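Dutden moves its new hires to a four-week buddy system

I've been writing about offices and the people in them for long enough that a press release about onboarding usually goes straight in the trash. The one from Dutden I kept, mostly because a friend who works in their billing department texted me the same morning to say her whole team was talking about it.

So, the news. Starting in March, every new hire at Dutden gets paired with a coworker for their first four weeks, and that coworker gets time off from regular duties to do it. Two hours a day in the first week, one hour a day after that. The company has 1,713 employees across three sites and plans to have all of them on the same program by summer. Up to now, what you got on day one depended on which manager you landed with (my friend got a login, a parking sticker and a slide deck from before the merger with Hollmann). 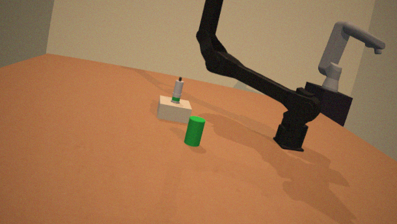
A simulated tabletop with a peg standing on a white block.

Abrehet Negussie runs people operations at Dutden and she picked up the phone herself when I called, which I always appreciate. She told me the idea came out of exit interviews. Out of 70 people who quit inside their first year, more than half brought up the same complaint, that they never knew who they were supposed to ask. "They had managers, they had a help desk, they had a handbook," she said. "They wanted a person at the next desk who wouldn't sigh."

I laughed, because I have been the person who sighs.

Buddies will be paid a $2,000 bonus a year if they take on at least three new people. I asked her if that might draw folks who are only in it for the check. She said sure, maybe, and that new hires will fill out a short form after week two and can switch without giving a reason. Managers don't see the forms.

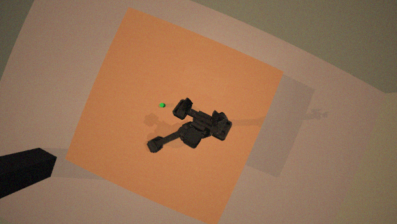 Not everyone is sold

Hartmut Seidel has been a shift lead at the Horkia site for eleven years and he's been training new people that whole time, for free, as he pointed out to me more than once. He likes the bonus. What worries him is the two hours. His team was short all winter, and he doesn't see where those hours come from unless somebody gets hired to cover them. "If I'm with the new guy until ten, who's on the floor?" he said. Negussie's answer is that each site gets a pool of floating staff during the first months - she wouldn't tell me how many.

There's also the question of folks who work from home. Dutden's remote people get a buddy too, but over video, and the schedule for that part is still being worked out. I did my first month at one job entirely on video and I can tell you I learned the names of everybody's pets and nothing about how to file an expense report!

The sign-ups, at least, look healthy. The company set up a page for volunteers on Nadard, its internal message board, and the post has had 2,618 views, so some people are clearly going back for a second look. Sign-up stays open through the end of the month, and you need one full year on the job to qualify.

My friend in billing has put her name in. She wants to rewrite the slide deck first.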